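4.2 Filing a protest notice in Starness

Starness sends your march or rally notice to the local police desk and keeps the receipt, which you will want on the day more than you want the banner.

1. Open New Notice and enter the route, the start time and a head count of up to 500.

2. Name 3 stewards. Naming yourself 3 times has been tried.

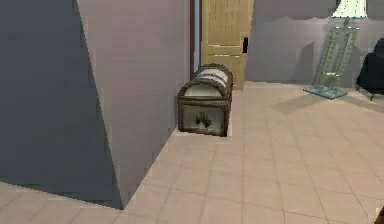
3. Press Submit. The desk replies with a form 715, usually after lunch.

Note: Notices for a Sunday must be in 5 working days ahead. The desk does not count Sunday as working, even when it is.

Caution: Withdraw cannot be undone. Neither can a march.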